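Port of Erari

The Port of Erari is a river port on the lower Swati, used mainly for the export of plastic household goods, dried fruit and cement. It is operated by Zurent, a terminal company which also owns the container yard on the east bank. The port has 2 quays for river barges and one deeper berth for coastal ships.

History

A landing place existed at Erari before the road bridge was built, and farmers from the upper valley brought their fruit there by flat boats. The first concrete quay was 200 meters long and had no cranes. Goods were carried by hand to a customs shed, which is still standing and is now used as a ticket office for the ferry.

Container traffic began when Zurent took over the lease. The company dredged the channel and extended the main quay to 320 meters. A rail connection was planned in the same period but it was not built, and containers still leave the yard by truck.
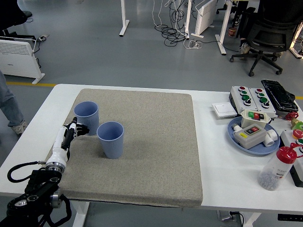
The deeper berth was opened on 5 May 2021. Before this date, containers for overseas buyers had to go by barge to Flustwood, at the mouth of the river, and wait there for a ship. Smaller exporters often shared one container, and the waiting time made this arrangement expensive for them.

Trade

Light consumer goods make the largest group of exports by volume. They take much space and weigh little, so the freight cost for each piece depends strongly on how well the goods can be stacked. Cement is the largest group by weight. Imports are mostly resin pellets, paper and machine parts. In October, when the fruit season is at its highest, the yard handles nearly 500 containers in a week.

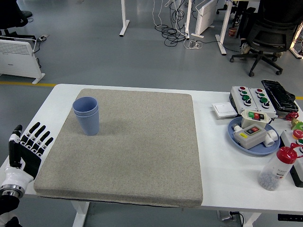 Two light blue plastic cups, nested one in the other.

Administration

The harbor office is responsible for pilotage, water depth and safety inspection. Noura Rawashdeh was the first harbor master after the lease, and she introduced the booking system for trucks. She was followed by Razia Dhanial. Fees are published once a year and are the same for local and foreign shippers, except for the storage of empty containers, where local companies have a longer free period.

See also
Swati river ferry
Flustwood harbor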